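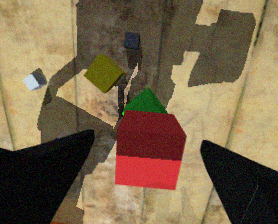 Figure 4.1 Computer-rendered view of a red cube with part of a green cube behind it.

Chapter 4
Volume and Surface Area

A shipping company in the town of Mersha packs tea into boxes that are all the same size. Before the boxes are loaded, someone has to work out how many will fit in a container and how much cardboard it takes to make them. The first question is about volume. The second is about surface area. Students often mix the two up, so we will keep them in separate sections until Section 4.5.

Volume is measured in cubic units. A cube with edges 1 centimeter long has a volume of 1 cubic centimeter. A box that measures 10 cm by 10 cm by 5 cm has a volume of 500 cubic centimeters, and one that measures 20 cm by 15 cm by 10 cm has a volume of 3000 cubic centimeters.

Surface area is measured in square units. To find it, add the areas of all the faces. A cube has six equal faces, so you need to find the area of only one and multiply by six.

Before you start, you should be able to:
find the area of a rectangle
multiply decimals
change centimeters to meters

4.1 Counting Cubes

Stack unit cubes in a layer seven cubes long and two cubes wide. The layer holds 14 cubes. Eleven layers hold 154 cubes, and the volume of the stack is 154 cubic units. Write the length, width and height next to each drawing in your notebook before you multiply.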